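Speaker notes, v3. Slot is 25 minutes plus questions. Shih-chieh Hsu introduces, then hands over the clicker. Slide numbers match the deck exported on Tuesday.

# Measuring a brand stunt: what the Forkitz breakfast counter did and did not show

## Slide 1: Title

Leave it up while people sit down. Say name, say team (measurement, Wei), say that the client has cleared everything on the slides except the budget. Budget questions go to the client.

## Slide 2: The campaign in one minute

- Client: Forkitz, a booking site for small guesthouses that serve breakfast.
- Creative agency: Custon. Media and ticketing: Jastix. Measurement: Wei.
- Format: a public breakfast counter in a rented storefront, open for 7 days in April. Each day was themed on a different guesthouse listed on the site.
- Visitors booked a free seat online, ate, and left with a card carrying a code for the site.

Custon's line in the pitch was "breakfast before you book." Read it once and move on. The talk is about counting.

## Slide 3: What the client asked for

The brief had one sentence on measurement: "Show that it worked." We sent it back and asked for a primary outcome. The version we signed reads: bookings on the site by people in the metro area, compared with a matched market, over the campaign week and the four weeks after.

Secondary outcomes were code redemptions and unaided brand recall. Press coverage was logged but not scored. Explain that last choice if asked: a mention in a trade newsletter and a mention on local TV don't share a unit, and any weighting would have been ours.
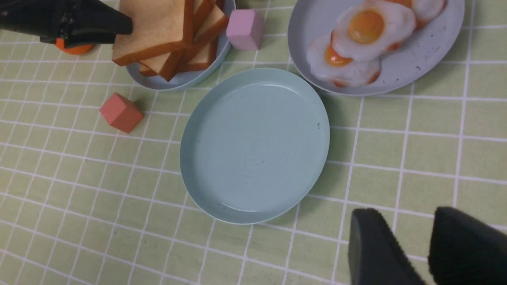

The matched market matters more than the rest of the plan. It was picked before the creative was final, using two years of weekly bookings. We rejected the closest match on raw volume because a competitor was running outdoor ads there. The second closest had a slightly worse fit and no known contamination.

## Slide 4: Data sources

| Source | Owner | Used for |
|---|---|---|
| Site booking log | Forkitz | Primary outcome |
| Seat reservations | Jastix | Attendance |
| Card codes | Forkitz | Redemptions |
| Recall survey | Wei | Unaided recall |
| Clip log | Custon | Context only |

Point at the owner column. Three companies held the data and each had its own definition of a day. Jastix closed its day at midnight local time. Forkitz closed at midnight UTC. For an event that stopped serving at noon this sounds harmless, but evening bookings are the bulk of the site's traffic and they were landing on the wrong date. It took most of a week to find. We now put the time zone in the contract.

## Slide 5: Attendance

- Seats reserved: 2,132.
- Counted at the door: not used. The clicker count and the reservation scans disagreed on every day, and the door staff had been counting strollers on some shifts.
- Show rate: taken from the scans alone.

Don't apologize for dropping the door count. Say which source was used and why, then go on.

If someone asks about walk-ins: they were seated when there was room and were given a card, so their redemptions are in the code data. They are missing from the attendance data. The two series can't be divided by each other to get a conversion rate, though the client's first internal memo did exactly that.

## Slide 6: Redemptions

Of the card codes, 54 were redeemed inside the window. Pause here. The room usually expects a larger number.

Points to make:

- A code measures people who kept the card, remembered the card, and were booking a trip in the next few weeks. For a low-frequency purchase that is a narrow group.
- The discount on the card was smaller than the one in the site's own welcome email. A new visitor who signed up had a better offer waiting. We flagged this before launch and the card had already gone to print.
- Redemptions are a floor. They say nothing about the ceiling.

## Slide 7: Primary outcome

Show the chart with the two market lines and the shaded interval. Walk the axis first, since the y-axis is an index and does not start at zero.

The test market ran above the matched market during the campaign week. The gap narrowed in the second week and sat inside the interval from the third week on. Our reading is a short lift with no evidence of a lasting one. Custon reads the same chart as a lasting lift that the study was too small to detect. Both readings fit the data, and the slide says so in the footnote.

Expect a question on pull-forward — whether people who would have booked in May simply booked in April. We can't separate that with a five-week window. The follow-up plan extends it.

## Slide 8: Recall survey

Keep it short. Two waves, before and after, with a fresh sample each time. Recall rose in the test market. It also rose a little in the matched market, probably from the press coverage, and that part has to be subtracted. The client's summary had left it in.

One wording problem to own up to: wave one asked about "travel sites" and wave two asked about "sites for booking a place to stay." The change was ours. It makes the comparison between waves weaker, while the comparison between markets still holds.
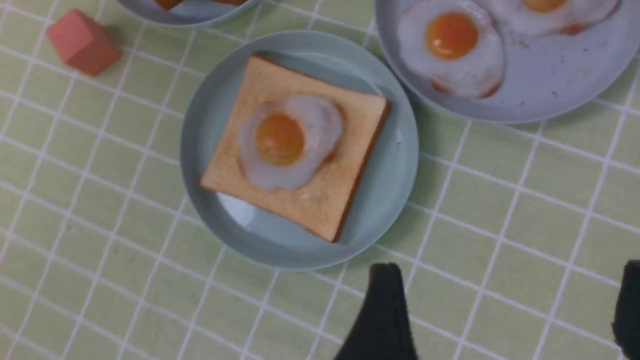 ## Slide 9: What we would change

1. Agree on the primary outcome before the creative pitch. Here it came after, and the format had already been sold.
2. Put one person in charge of time stamps across all vendors.
3. Match the card offer to the best public offer, or leave the discount off and use the card for tracking only.
4. Lock the survey wording. Any edit after wave one goes through the analyst.
5. Run the observation window for at least one full booking cycle. For Forkitz the median customer books twice a year, so five weeks was too short from the start.

Item 5 costs money and delays the case study. Say that plainly. Agencies want the case study out in time for awards entries, and the measurement team will be asked to sign off early.

## Slide 10: Questions

Likely ones, with short answers:

- *Why not use a holdout inside the same city?* The storefront was on a busy street and the coverage was citywide. There was no clean way to hold anyone out.
- *Did social reach come into it?* It is in the clip log. It wasn't modeled.
- *Would you advise the client to do it again?* With a longer window and a second test market, yes. With the same plan, no.
- *Can we have the deck?* Yes, minus slide 7, which Forkitz wants to clear with its own legal team first.

Backup slides start at 11: matching method, interval calculation, survey text for both waves. Only open them if asked. The clock on the lectern ran fast in rehearsal, so use the phone timer.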